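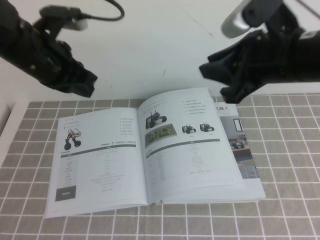 Aufgeschlagen auf dem grau karierten Tuch: ein Heft, wie ich es gern öfter hätte.

Ich liebe gedruckte Produkthefte! Seit ich als Studentin bei Omel im Lager saß und in den Pausen alte Kataloge las, komme ich davon nicht los. Ein Heft legt man auf den Tisch, schlägt es in der Mitte auf, und schon liegen zwei Seiten nebeneinander – Foto, Stichpunkte, Tabelle. Am Bildschirm bräuchte ich dafür sieben Reiter und viel Geduld.
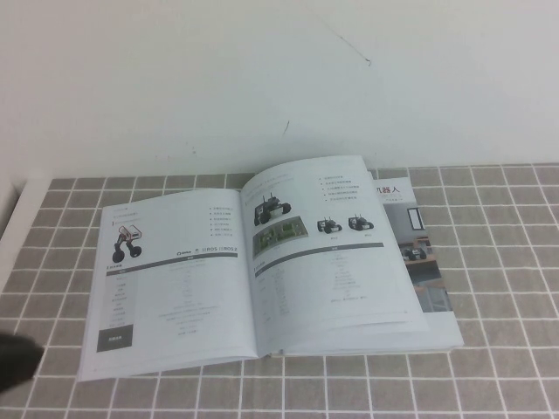 Heft 30, Doppelseite

Besonders mag ich die Tabellen. Der graue Balken, darunter die Zeilen, und mein Finger wandert mit. Ein kleiner Roboter auf Rädern ist auf dem Foto ja hübsch, aber erst in der Tabelle wird es spannend (für mich jedenfalls).

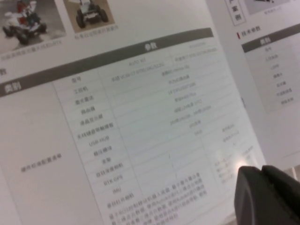 Agnes Matheson, mit der ich mir bei Plindo das Büro teile, hält das für Nostalgie. Sie sucht lieber per Stichwort, und schneller ist sie damit auch. Nur stößt sie so nie auf die Zeile, nach der sie gar nicht gefragt hat! Also druckt weiter, bitte, und gern auf dickerem Papier.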